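7/5/23. A thread about packing, by someone who owns 2184 opinions on cardboard and one working box.

**1/** I sell stickers. Small square ones, mostly faces. The shop is called Nustetti, and in a good month it sends out enough parcels to annoy the post office and not enough to get a discount from them.

**2/** Packing happens on the gray top with the marble pattern. I'd wanted plain white. Plain white was out of stock until May, and then May came and I'd stopped caring. The veins are growing on me. They also hide crumbs.

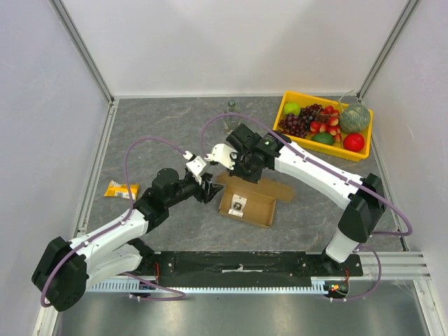

*Marble pattern, pale walls, purple cables. The nearest this business gets to a color scheme.*

**3/** Pale walls on three sides were the smart purchase. Small paper things travel. At the old place I once found a sticker inside a boot, and I'd mailed the customer an apology for it weeks before.

**4/** On to boxes. I bought 100 from a seller called Jitau, who described them as "sturdy, mostly." I should have spent longer on the comma.

**5/** My rule for fill is one sheet of white paper, crumpled by hand. You want it lumpy enough to look generous. Smooth it flat and people think you've sent them a receipt.

**6/** Then the sticker goes on top of the paper, face up, at one end. Yes, the box is far too big for it. I got the size that was on sale. We've all been sent a lip balm in something you could bathe a dog in, and now I'm part of the problem. 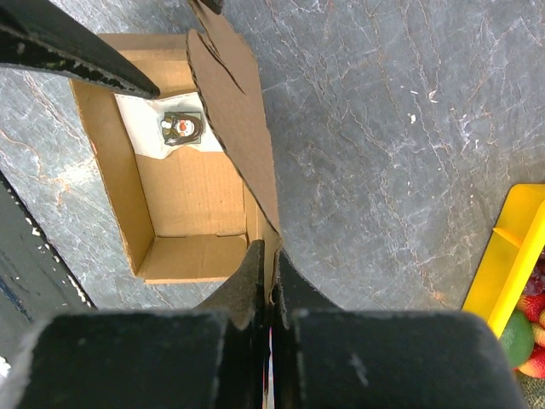 *White round face, a bit of red, dark brown border. Plenty of legroom.*

**7/** Regarding that flap: see post 4. A torn edge folds under and tapes down fine, and the customer meets it upside down anyway. I've sent out 17 like this and had one complaint, which was about the price.

**8/** Somebody asked why I don't use envelopes. I did. Tsikata, the print place I order from, makes a lovely thick sticker that doesn't like to bend, and the mail slot in my building has other views.

**9/** Tape recommendations welcome. Mine is the cheap kind that splits into a ribbon the width of a shoelace and has to be found again with a fingernail. I'm down to 5 rolls and I resent all of them.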